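Open day at the Hindmont workshop, 8th December. A thread, because I have far too much to say about grippers 🧵
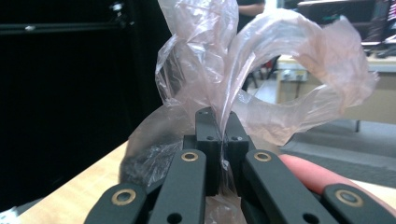 Black jaws, brass bushings, one very crumpled plastic bag. Held by the neck!

1/ So this was the hand-held gripper table, and I could have stayed there all afternoon. You hold the thing yourself and pick stuff up with it, and the camera on it records what your grip is doing so a robot arm can learn from it later.

2/ Bags are horrible, apparently. A mug stays mug-shaped. A bag flops, folds over itself and goes see-through just when you want to know where its edge is. Ye-ji Ko, who was running the table, told us to gather the neck first and only then close the pads.

3/ Look at how thin that twist gets between the two pads — all that plastic billowing out above it, and the bit being held is tiny.

4/ My own go: missed the first bag completely, got the second by one corner, dropped it on someone's shoe. Third one was lovely. I may have cheered.

5/ They've recorded 139 bag grasps since October and want more than that before they let the arm try. I asked if my shoe one counted. It does! They keep the bad ones too.

6/ Someone asked why the fingers are so plain and flat. Ye-ji said they tried 8 shapes and these were the easiest to swap when they wear out. Two screws and you're back at work.

7/ Also saw the sorting demo from Fudemia next door (very fast, very loud, couldn't hear a word of the talk). The queue was 30 deep by lunch so go early if they do it again.

8/ Didn't make it to the Trosmont stand, sorry to everyone who asked. If you got photos of their conveyor please reply with them, I'd love to see it.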